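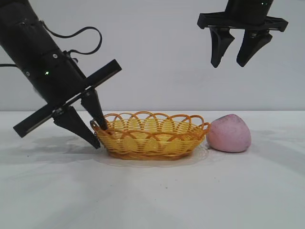 "I was thinking only about the next putt"

Bhupendra Shakya does not look like a man who won a golf tournament three days ago. When I met him behind the practice green at Khurana, he was cleaning his own shoes with a wet towel and asking if the canteen still had tea.

He won the Willov Open with a par on the second extra hole, after Tùng Lại found the bunker and could not save his four. It was his first victory in 30 starts.

"People ask me if I was nervous in the play-off," he said. "Of course I was nervous. My left hand was moving a little. But I was thinking only about the next putt, and when you think about one putt there is not so much place for fear."

The final round did not begin well for him. He dropped a shot at the third and another one at the sixth, and by the turn Lại was leading alone.

"I told my caddie, Vivek, that we are finished. Vivek Tyagi is a calm person. He gave me a banana and said that the back nine is long. So I ate the banana."

Three birdies followed, the last of them at the 16th, from a distance which Shakya still cannot explain. He said he wanted only to leave the ball near the hole.

His coach, Shanti Bhardwaj, did not see that putt. She was travelling with two junior players and was following the scores on her telephone. "The page was not loading," she told me later. "I saw him two behind, and then I saw him in the play-off. I think it is better for my health."

Shakya learned the game on a short course where the longest hole was 200 yards, and he believes this is why his iron play is stronger than his driving. He practises with the driver every morning now, which he does not enjoy.

About Lại he spoke with much respect. "He came to my table in the evening and we had dinner together. He played better than me for most of the day, and I told him so."

Next week he goes to the Giteo Classic, where he missed the cut last year. I asked what he expects there.

"To play on Saturday," he said, and went to look for his tea.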